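Ballville lab compares two finger designs for cloth handling
04/10/2020
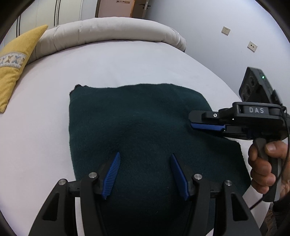
Addale has started a side-by-side trial of finger designs for its hand-held grippers, with soft household textiles as the test material. The work is being done at the company's Ballville site and is due to run until August.

Two sets of fingers are in the trial. One is the ridged type Addale has used up to now. The other, made by Lauritsen, has a smooth face with a soft rubber pad near the tip. Each set will go through 300 picks, split between towels, blankets, pillowcases and knitted cloths. Operators work with a gripper in each hand and try to lift a single layer, fold it over and let go without dragging the fabric.

Brynhildur Toft, who is running the trial, said the ridged fingers did well on thick knits in early sessions but tended to pick up the sheet underneath along with the cloth. "That's the failure we care about most," she said. "A dropped towel you can pick up again. If you pull the whole bed apart, you start over."

The first 44 picks were thrown out after a timing fault was found between the left and right camera recordings – the two were 10 frames apart by the end of a session. A controller update has fixed the problem, according to Toft.

Skorkbridge, which supplies the controllers, will get a copy of the recordings. Addale plans to choose one design for its next batch of grippers and has not said whether the other will still be sold as a spare part.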